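Valve-Turning Arm: Build Report
Neema Rotich, Broden Shared Workshop
May 3, 2019

1. Purpose
The project models a work cell for a robot arm that will operate a small valve. The cell was prepared in simulation before any parts were cut at the workshop bench.

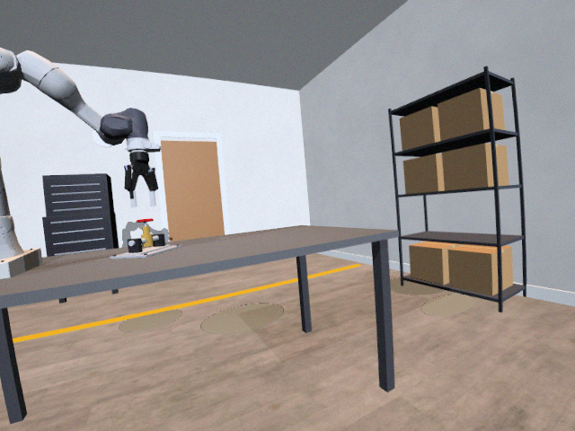
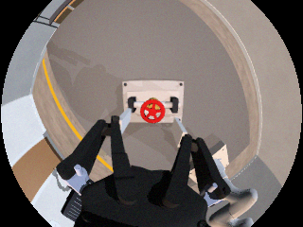 2. Fixture
The valve is held on a flat plate set on the table. The second view shows the red handwheel, with its five spokes, between the two gripper fingertips. Revision 10 of the plate file was used.

3. Trials
The simulation was run 119 times with the Plirport controller. Grip alignment was the main difficulty — small errors in wrist angle caused the fingers to strike the plate.

4. Remaining Work
The physical plate will be cut in July.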